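시리즈 소설의 등장인물 공개 글 쓰는 법

시리즈물을 준비하는 작가나 소규모 출판팀이 출간 전에 가장 자주 올리는 글이 등장인물 공개 글이다. 이 페이지에서는 인물 한 명을 소개하는 글을 준비하고, 쓰고, 올리는 순서를 정리한다. 예로 드는 작품은 청소년 모험 시리즈 《드레마인(Dremine)》이고, 소개할 인물은 항구 마을 실트포트(Siltport)에 사는 율(Yule)이다. 글은 블로그에 올리는 것을 기준으로 했다. 영상이나 소식지로 내보낼 때도 순서는 같다.

시작하기 전에 준비할 것

인물 설정표, 원고에서 그 인물이 처음 나오는 장면, 시리즈 전체의 출간 순서를 적은 표를 한 폴더에 모아 둔다. 설정표가 없다면 먼저 만든다. 이름, 나이, 사는 곳, 가족, 잘하는 일, 못하는 일, 원하는 것을 한 줄씩 적으면 된다. 외모는 맨 끝에 적는다. 삽화가가 있는 팀이면 외모 칸은 비워 두고 삽화가의 시안을 받은 뒤에 채우는 편이 수정이 적다.

1단계. 공개 순서를 정한다

주요 인물이 5명이라면 한꺼번에 소개하지 않고 한 명씩 나누어 올린다. 첫 글은 주인공으로 하고, 그다음은 주인공과 직접 연결된 인물로 한다. 형제, 단짝, 같은 배를 탄 사람 등이다. 적대자는 뒤로 미룬다. 정체가 늦게 밝혀지는 인물은 목록에서 아예 뺀다.

《드레마인》의 경우 율이 첫 번째, 율과 함께 등대 창고를 뒤지는 아이오나 이니스(Iona Innes)가 두 번째다. 아이오나를 두 번째로 둔 것은 1권 첫 장면에 율과 같이 나오기 때문이다. 순서를 정했으면 표에 적고 팀원 모두에게 같은 파일을 보낸다.

2단계. 공개할 정보와 감출 정보를 나눈다

종이를 반으로 나누어 왼쪽에는 독자가 미리 알아도 되는 것, 오른쪽에는 책에서 알아야 하는 것을 적는다. 기준은 간단하다. 1권의 앞 2개 장 안에 나오는 사실은 왼쪽에 둔다. 그 뒤에 나오는 사실은 오른쪽이다.

율을 예로 들면 왼쪽은 이렇다.

율은 13살이다.
실트포트에서 할머니와 산다.
밀물과 썰물 시각을 표 없이 맞힌다.
글씨를 몹시 못 쓴다.

오른쪽에는 율의 어머니가 어디에 있는지, 지도에 적힌 ‘코부니크(Covunik)’라는 말이 무엇을 가리키는지가 들어간다. 애매한 항목은 오른쪽에 둔다. 한번 공개한 내용은 글을 지워도 독자가 기억한다.

3단계. 첫 문장을 쓴다

첫 문장에는 인물의 이름과 인물이 하는 행동을 같이 넣는다. 나이와 직업부터 늘어놓으면 신상 명세처럼 읽힌다.

고치기 전: 율은 실트포트에 사는 밝고 용감한 13살 소년입니다.
고친 뒤: 율은 물때표를 보지 않고도 배가 언제 떠야 하는지 압니다.

‘밝다’, ‘용감하다’ 같은 말은 빼고 그 성격이 드러나는 일을 하나 적는다. 쓸 만한 일이 떠오르지 않으면 원고로 돌아가 그 인물이 처음으로 스스로 결정하는 대목을 찾는다. 그런 대목이 없다면 소개 글보다 원고를 먼저 손봐야 한다.

4단계. 본문을 세 문단으로 쓴다

첫 문단은 인물이 어떤 사람인지, 둘째 문단은 다른 인물과 어떤 관계인지, 셋째 문단은 이야기가 시작될 때 무엇을 원하는지를 다룬다. 문단마다 네 문장을 넘기지 않는다.

관계를 쓸 때는 이미 공개한 인물의 이름만 쓴다. 아직 소개하지 않은 인물은 ‘등대지기’, ‘섬에서 온 아이’처럼 역할로 부른다. 두 번째 글부터는 앞 글의 주소를 본문에 연결해 둔다. 이때 연결할 단어는 인물 이름이어야 하고 ‘여기’나 ‘클릭’은 쓰지 않는다.

5단계. 작가의 말을 덧붙인다

독자는 인물이 어디서 나왔는지 궁금해한다. 두세 문장이면 된다. 《드레마인》을 쓴 아이오나 댈글리시(Iona Dalgleish)는 율 소개 글에 이렇게 적었다.

“율의 이름은 초고에서 여러 번 바뀌었습니다. 겨울에 쓰기 시작한 원고라 임시로 붙여 둔 이름인데, 봄이 되어도 다른 이름으로는 대사가 나오지 않아 그대로 두었습니다.”

작가와 등장인물의 이름이 겹치면 글에서 한 번은 구분해 준다. 이 시리즈는 작가도 아이오나, 인물도 아이오나여서 작가는 늘 성까지 쓰고 인물은 이름만 쓰기로 정했다. 이런 규칙은 설정표 맨 위에 적어 둔다.

6단계. 대화 형식으로 바꿀지 결정한다

팀원이 직접 말하는 영상으로 낼 계획이면 본문을 진행자와 작가의 대화로 바꾼다. 진행자의 질문은 짧게 쓰고, 대답은 소리 내어 읽었을 때 한 호흡에 끝나는 길이로 자른다. 인사말과 맺음말은 매회 같은 것을 쓴다. 녹화가 끝나면 받아 적은 글을 영상 아래에 붙인다. 말버릇과 되풀이된 말은 지우되 내용은 바꾸지 않는다.

7단계. 올리기 전에 점검한다

사람 이름과 지명의 표기가 원고와 같은지 본다.
나이가 출간 순서표의 시점과 맞는지 계산한다.
2단계에서 오른쪽에 적은 내용이 섞여 들어가지 않았는지 확인한다.
제목에 인물 이름이 들어 있는지 본다.
휴대전화 화면에서 문단이 너무 길어 보이지 않는지 확인한다.

점검은 글을 쓰지 않은 사람이 하는 것이 좋다. 혼자 작업한다면 하룻밤 묵혔다가 종이에 뽑아서 읽는다. 틀린 곳을 고친 뒤에는 제목부터 다시 읽는다.

8단계. 올리고 나서 할 일

글을 올린 뒤 달린 댓글에서 질문만 따로 모은다. 책을 읽으면 알게 되는 질문에는 ‘1권에서 나옵니다’라고만 답한다. 같은 질문이 여러 번 나오면 소개 글이 모호했다는 뜻이니 해당 문장을 고치고, 글 끝에 수정한 내용을 한 줄 남긴다.

다음 인물의 예고는 본문이 아니라 댓글이나 글 맨 끝에 한 문장으로 쓴다. 예고에는 이름을 밝히지 않는다. 율의 글에는 ‘다음 주인공은 열쇠를 가지고 있습니다’라고만 적었다.

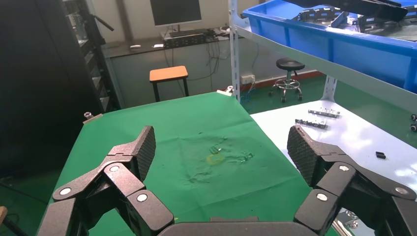

초록색 바탕, 두 장

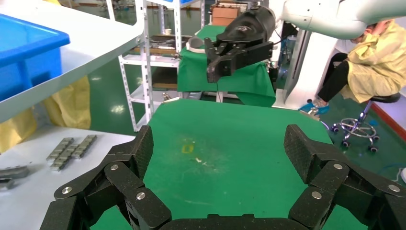 자주 생기는 문제

글이 너무 짧다. 관계 문단이 비어 있는 경우가 대부분이다. 주인공과 그 인물이 마지막으로 다툰 일을 떠올려 한 문장으로 쓴다. 원고에 없는 일이라도 설정과 어긋나지 않으면 써도 되지만, 쓴 다음에는 설정표에 옮겨 적는다.

인물이 모두 비슷하게 들린다. 올린 글들의 첫 문장만 뽑아 나란히 놓는다. 같은 형용사나 같은 문장 구조가 보이면 나중 글을 고친다. 못하는 일을 적은 항목을 앞으로 끌어오면 차이가 빨리 드러난다.

설정이 바뀌었다. 공개한 뒤에 나이나 사는 곳을 바꾸게 되면 이전 글을 조용히 고치지 말고 새 글에서 바뀐 내용을 알린다. 이미 예약 주문을 받은 책이라면 서점에 보낸 소개문도 함께 고쳐야 한다.

공개 일정이 밀렸다. 한 주 건너뛰는 것은 괜찮다. 두 인물을 한 글에 묶어 밀린 분량을 채우면 뒤에 소개한 인물은 거의 읽히지 않으므로 일정표 자체를 한 칸씩 뒤로 옮긴다. 《드레마인》은 5월에 마지막 인물을 올릴 예정이었다가 삽화가 늦어져 그 뒤 순서를 모두 미뤘다.

설정표 양식

이름과 표기:
첫 등장(권, 장):
나이와 기준 시점:
사는 곳:
잘하는 일:
못하는 일:
원하는 것:
공개해도 되는 것:
감출 것:
외모(삽화 확정 후 기입):

양식은 인물마다 한 장씩 쓰고, 고칠 때마다 파일 이름 끝의 번호를 올린다.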